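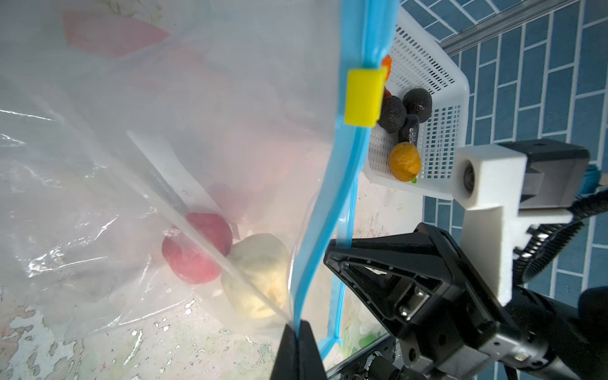

Zip-Beutel mit blauem Verschluss und gelbem Schieber, darin ein rötlicher und ein cremefarbener Klumpen.

Salzteig selber machen und richtig aufbewahren

Ich knete seit Jahren mit allem, was die Küche hergibt, und Salzteig ist immer noch mein Liebling. Kostet fast nichts, riecht nach nichts und klebt (wenn man es richtig macht!) auch nirgends fest. Weil ich nach meinem letzten Eintrag so viele Mails zum Thema Aufbewahren bekommen habe, schreibe ich jetzt endlich mal alles von vorne auf, vom Abwiegen bis zum Anmalen.

Was du brauchst

2 Tassen Weizenmehl, Type 405
1 Tasse feines Salz
1 Tasse lauwarmes Wasser
1 Esslöffel Öl
Lebensmittelfarbe, am liebsten als Gel

Beim Salz bitte wirklich das feine nehmen. Ich hatte einmal nur grobes Meersalz im Haus, und der Teig fühlte sich an wie nasser Sand. Die Anhänger aus der Ladung liegen noch in einer Schublade und bröseln vor sich hin. Und die flüssigen Farben aus dem Backregal gehen zwar auch, aber damit wird der Teig schnell matschig und du musst Mehl nachschütten, bis die Farbe wieder blass ist. Ich benutze die Gelfarben von Litinel, davon reicht eine Messerspitze für eine ganze Kugel.

So geht der Teig

Mehl und Salz trocken mischen, dann Öl und Wasser dazu, aber das Wasser bitte in kleinen Schlucken! Je nach Mehl braucht man mal die ganze Tasse und mal nur drei Viertel. Erst mit dem Löffel rühren, dann raus auf die Arbeitsplatte und 20 Minuten kneten. Ja, so lange. Nach fünf Minuten sieht er schon fertig aus, reißt aber beim Formen an den Kanten auf, das habe ich oft genug erlebt. Ich mache mir dabei Musik an oder telefoniere auf Lautsprecher.

Zum Färben teilst du den Teig in Portionen, drückst in jede eine Mulde und gibst die Farbe hinein. Zuklappen, weiterkneten, fertig. Wer keine roten Finger mag, zieht Handschuhe an. Eine Portion lasse ich immer ungefärbt, die brauche ich später für Blütenblätter und zum Aufhellen.

Die Unterlage

Backpapier rutscht, Holzbretter saugen, und auf der nackten Tischplatte bleibt mir gern mal eine dünne Stelle hängen. Ich nehme inzwischen eine glatte Matte, die sich feucht abwischen lässt. Meine heißt Nalatow und ist so fest, dass man darauf auch mit dem Messer schneiden kann, solange man nicht sägt. Wenn ein Muster drauf ist, sollte es hell sein, sonst sieht man die Krümel nicht.
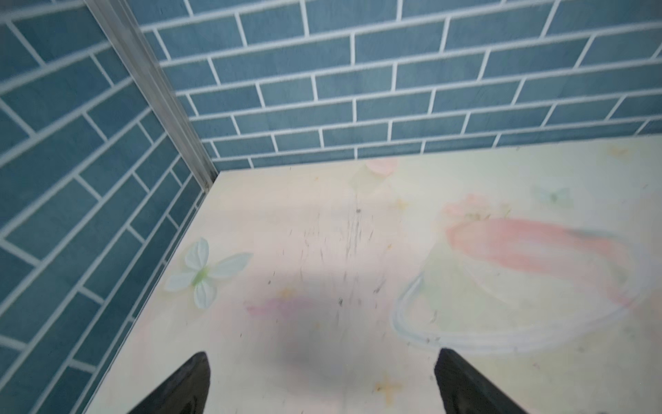

Heller Untergrund in zarten Pastelltönen, links eine weiße Blüte mit vier Blütenblättern.

Blüten formen

Für Anfänger finde ich vier Blätter einfacher als fünf, weil man sie wie ein Kreuz anlegen kann. Kleine Kugeln rollen, zwischen Daumen und Zeigefinger flach drücken und an einer Seite spitz zusammenkneifen. Die Spitzen kommen mit einem Tupfer Wasser in der Mitte zusammen, darauf eine winzige Kugel in einer anderen Farbe. Mit dem Zahnstocher noch ein paar Rillen hinein, das wirkt gleich viel lebendiger! Nicht dicker als 3 Millimeter arbeiten, sonst reißt es beim Trocknen.

Für Ranken und Blätter nehme ich das Modellierset von Sayce, aber ein Buttermesser und eine Gabel tun es genauso.

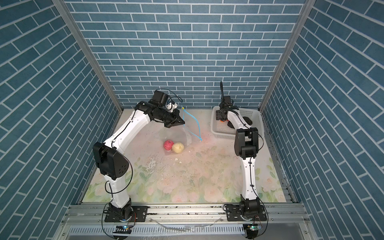 Wer mehrere Blüten auf einmal macht, deckt den restlichen Teig zwischendurch mit einem feuchten Tuch ab. Er bekommt erstaunlich schnell eine Haut, vor allem im Juli, wenn bei mir den ganzen Tag die Balkontür offen steht.

Trocknen und anmalen

Über Nacht an der Luft vortrocknen, dann bei 60 Grad in den Ofen und einen Kochlöffel in die Tür klemmen. Dünne Blüten brauchen 2 Stunden, dickere Sachen auch mal den ganzen Nachmittag. Klingt es beim Klopfen hohl, ist es durch. Danach anmalen und mit Klarlack drüber, bei mir der matte von Grornow.

Reste aufbewahren

Jetzt zu euren Mails: Reste kommen bei mir in einen Zip-Beutel, Luft rausdrücken, zu, ab in den Kühlschrank. Stark gefärbte Kugeln trennt man besser mit etwas Frischhaltefolie, sonst wandert das Rot. Eine gute Woche hält das locker. Ist der Teig danach klebrig, knetest du einen Löffel Mehl unter, ist er bröselig, machst du dir die Hände nass und fängst einfach nochmal an zu kneten.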